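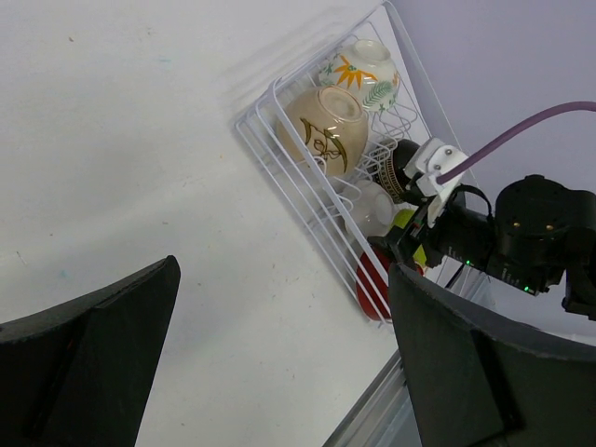 plullik-dishes: data card and notes on the loader

Status: usable, with reservations. Last edited in November by Yolanda Aranda.

This repo holds the two-arm dish rack recordings and the scripts that turn them into training chunks for the Plullik policy. It does not hold a policy that works on your bench. People keep asking for one. Read the section on results first.

What is in it

Each episode has video from one fixed camera and from a camera on each wrist, plus joint positions and gripper commands for both arms. The task is bowls and cups and a wire rack. The dishes are a deliberately mixed lot: scalloped rims, plain round ones, dark glazes, glossy red, a ribbed cup. The mix was meant to stop the perception side from learning one outline and calling it "bowl". I am not convinced it did.

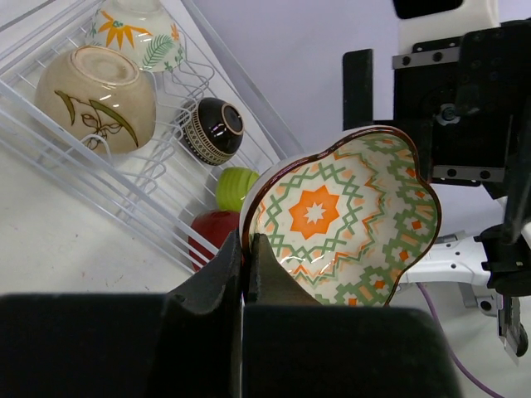
Known problems

1. Grasp labels. The script marks a grasp as soon as the fingers stop closing. A thin rim and a missed rim can give nearly the same finger reading, so some labels are wrong. We checked a sample by hand and stopped trusting the field. It is still in the files under grasp_auto. Do not train on it without looking.

2. Clock drift. Wrist video can lag the joint log by up to five frames in long episodes. sync.py corrects a fixed offset and nothing else. The Prerinix driver claims to stamp frames at capture. I have my doubts – the stamps look far too regular.

3. Occlusion. From the wrist, the gripper's own fingers hide a good part of the rack, and the other arm often hides more. The fixed view has the opposite trouble, with the arms coming between the lens and the dishes.
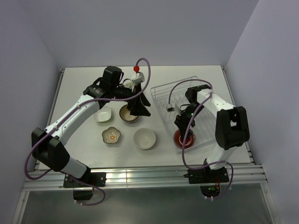
Any method that picks one view and sticks with it will lose dishes. The Sedix tracker was sold to us as handling this. In our hands it swapped identities whenever two bowls overlapped, and it did so with high confidence, so filtering on the score does not help. We left its output out of the release.

Results, such as they are

The planner baseline (Iyer, default settings) is slow but does what it says. The learned policy looks better in clips. Over the whole test set the gap is small, and two of the training seeds came out worse than the planner. I would not put a single success rate on a slide, and I would ask anyone who does how many seeds they ran.
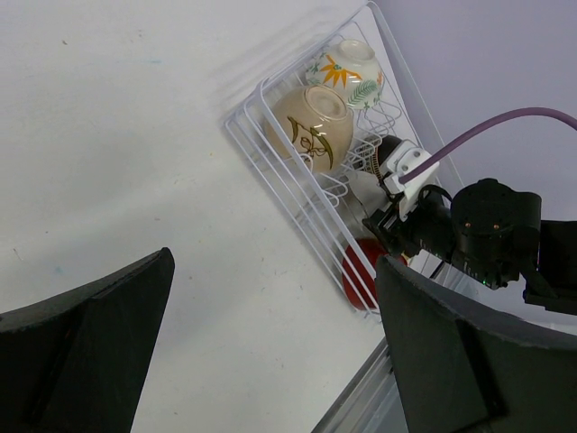 Nor have we tested on another table, other walls or different lighting. The background hardly changes, so a network has every chance to lean on it. Try the crop and colour shift options in augment.yaml before you believe a good number.

Running the loader

Install from requirements.txt, set DISH_ROOT to the unpacked folder, then run python load.py --check. It reads every episode and lists the ones with missing frames. Default chunk length is 2,000 steps, which is too long for most cards – drop it in config.yaml if you run out of memory.

Bug reports are welcome if they come with an episode number.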